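Forkeden College of Further Education
Module 6: Laying Out a Shared Work Table
Course handout, spring intake (revised April)
Module leader: Annatjie Oosthuizen
Workshop supervisor: Zodwa Radebe

Purpose of this handout

This handout accompanies the second practical session and should be read before students enter the workshop. It deals with the arrangement of a table used by several people in turn for sorting, placing and retrieving small parts. Students who completed the introductory module at the Fesside site will find some of the material familiar, although the rules on trays and printed sheets differ from those used there.

The handout is assessed. Written work submitted at the end of the module is expected to use the terms given below.

1. Terms used in this module

Surface. The part of the table on which work is done. Boards and mats laid on the table form part of the surface and are not to be moved during a session.

Tray. A shallow container with a raised rim, placed on the surface to hold parts in use. A tray is described by the position of its nearest rim to the person seated at the table.

Peg. A round upright piece standing in a tray. Pegs may serve as the things to be placed or as guides for placing other things, and the task sheet will state which.

Block. Any solid piece with flat sides, including cubes. Where a block carries a printed marker, the face bearing the marker is called the marked face.

Reference sheet. A printed sheet laid flat on the table and used to establish position. It is neither a place to rest parts nor a place to write notes.

2. The tray and its contents

A tray should be set down before anything is put into it. Once parts are inside, the tray is not to be slid across the surface, as upright pieces are easily displaced. If a tray has to be repositioned, it is emptied first, moved, and filled again according to the task sheet.

Parts within a tray should be spaced so that each can be taken hold of without touching its neighbour. No fixed distance is prescribed. Students are asked to judge the spacing by the tallest piece in the tray and to allow more room on the side from which it will be approached.

Round pieces and flat-sided pieces may share a tray. Round pegs have no front, and their direction need not be recorded. A cube with a marked face does have a front, and both its place and the direction of the marked face must be entered on the record sheet. One arrangement has three round white pegs and a white cube standing in one white tray, with the cube towards the right.
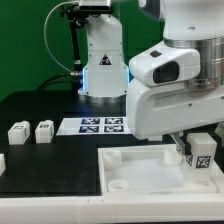
3. The reference sheet

The sheet used in this module is printed with four square markers in a two-by-two grid. It lies on the table outside the tray. The following rules apply:

The sheet is to remain flat. A curled corner should be reported to the supervisor and not pressed down by hand.

All four markers are to be kept clear. Tools, cloths and record sheets are placed elsewhere.

The sheet is not to be turned to suit the person working. Where the table is shared by two groups, both work from the same orientation.

Replacement sheets are held in the cupboard marked 591. A sheet which has been folded is to be discarded, even where the fold does not cross a marker. Students should sign for each replacement.

4. Colour and contrast

The college's tables were formerly left bare. Following a review of the Crichton workshop, dark boards were introduced on those tables where white parts are in regular use. White trays and white parts are more readily distinguished against black than against a pale surface, and an item left outside its tray is noticed sooner.

The same consideration does not hold inside the tray, where white pieces stand against a white ground. Students frequently overlook this when writing up the exercise. A full answer will discuss how far shadow, height and printed markers help in telling one piece from another, and will comment on the choice of tray. Set reading for this section is the course pack, Unit 2, together with the short note on contrast issued by the Laltulville workshop.

5. Cables, stands and fixed equipment

Fixed equipment takes up room both on the table and above it. When drawing a plan of the table, students should mark the base of each fixed item, the space it needs overhead, and the route of any cable connected to it. A cable that hangs in a wide loop occupies more room than its thickness suggests — the whole loop should be drawn.

Fixed items, their mountings and their cables are not to be adjusted by students. Warning labels are to be left uncovered and must be entered on the plan with a small triangle.
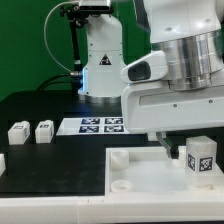
Figure 2. White tray in the foreground of the black tabletop, with a tall block among the items in it.

6. Practical exercise

Students work in pairs. One arranges the tray from the task sheet while the other completes the record; the roles are then exchanged. Roughly 718 words are expected in the written account, excluding the plan.

The account should cover the position of the tray on the surface, the place of each part within it, the direction of any marked face, and the area left clear for the reference sheet. Plans are drawn from above, in pencil, and labelled with the terms in section 1. Sketches from the side may be attached but do not replace the plan.

Completed work is handed to Ms Radebe before the workshop closes. Requests for an extension are made in writing to Ms Oosthuizen.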